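¿Vale la pena pagar una gira de presentaciones para un libro autoeditado?

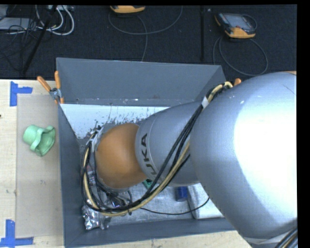
Saqué mi novela en marzo y la agencia Plukstead me ofrece 4 firmas en librerías y una entrevista de radio. Me piden 2868 euros por adelantado. Dicen que «se recupera solo» - no me lo creo mucho. ¿Alguien ha pasado por esto?

donel_lee
Yo pagué algo parecido. En la primera firma vinieron 17 personas y vendí 3 ejemplares, uno a mi cuñada. Pide por escrito qué librerías son y quién hace la publicidad. A mí me contestaron con evasivas.

saltham
depende del libro

tintaseca
Llama tú a las librerías. Muchas ceden el espacio gratis si dejas ejemplares en depósito. Lo de la radio, pregunta a qué hora se emite. La mía salió a las seis de la mañana.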